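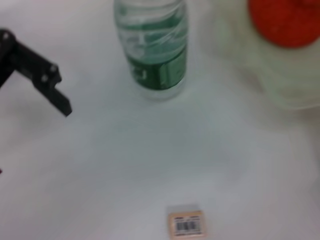 Usby Enduro Weekend: Rider FAQ

What time does sign-on open?
Wednesday evening from 6 p.m. in the Pamness paddock, then again from 7 a.m. on each race day. Bring your license and a signed entry form.

How many bikes are allowed per class?
Each class is capped at 50 starters. Once it fills, new entries go on the reserve list in the order we receive them.

Can I change classes after entering?
Yes, until sign-on closes. Email Shanti Rastogi with your race number and the class you want.

Is there a noise test?
Every bike is tested at scrutineering. If yours fails, you get one retest.

Do I need my own transponder?
No. Rental is included in the entry fee. Hand it back to Kiều Quan at the timing trailer after your last lap.

Where can I camp?
In the Olmedo field, 3 miles from the start. The gate code is 2211. Generators off at 10 p.m.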